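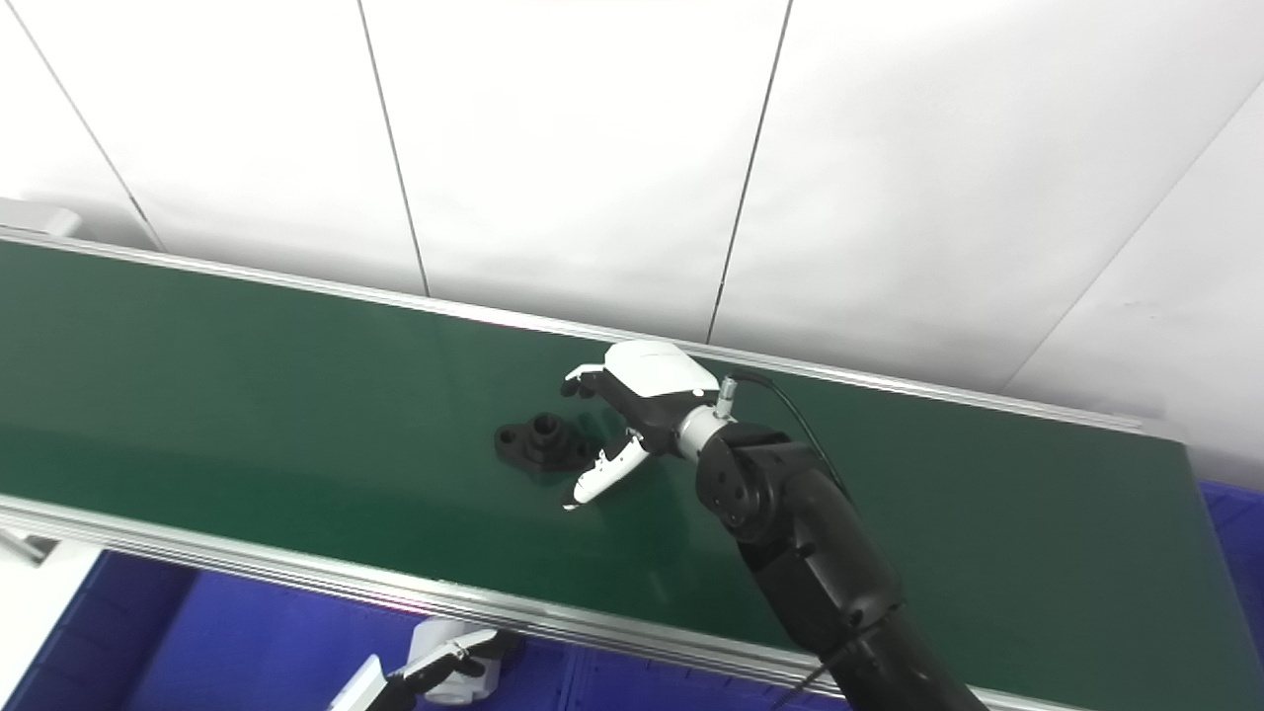 Hello everyone, and thank you for all the kind replies about the belt question. I have been meaning to write this up properly since March, and the coffee is still hot, so I'll try to do it before the phone starts. We run green belting on all our small parts conveyors at Foley now, the smooth kind with a little shine to it, and I have grown very fond of it for dark castings. A black flanged housing with a bore in the middle shows up on it well enough to find the bolt holes from where you're standing, and there is a silver rail along each side to square your eye against. On the old black belt we lost those parts all the time, and I do mean lost, as in walked right past them.

On Feb-March's thread somebody at the Bornum shop wrote:

> We are replacing the belt on our 600 mm line and the supplier
> has offered us smooth or rough top for the same money. Most of
> what we move is flange bearings, 50 to a tote, and they sit flat
> on their bases. Does smooth let them slide when the line stops?
> And does anybody regret going with green?

To take the second part first, no regrets here at all! It hides the oily fingerprints better than white did, and the people on the late shift say it's easier on the eyes. You will see pale patches where the lights catch it, and if that bothers you, try turning the fixture a bit before you go and pay extra for a matte top.

As for sliding, a part with a wide flat base stays put on ours at the speeds we run. Where we did get into trouble was with oil. We had a batch come over from Kommont still dripping, and those wandered all over the place until we wiped the belt down — warm water and a drop of dish soap, then a dry rag. Rough top would have gripped them better, I'm sure, but then you are picking grit out of it forever.

One more thing while I have you. Check the grooves in your side rail when the old belt is off. Ours are the wide aluminum type, and I got 13 stray washers and a pencil out of them. The Prerkis end stops fit in the same grooves, if you still have any in a drawer.

Let us know which one you pick, and do tell me how the splice holds up.

Warm regards from Foley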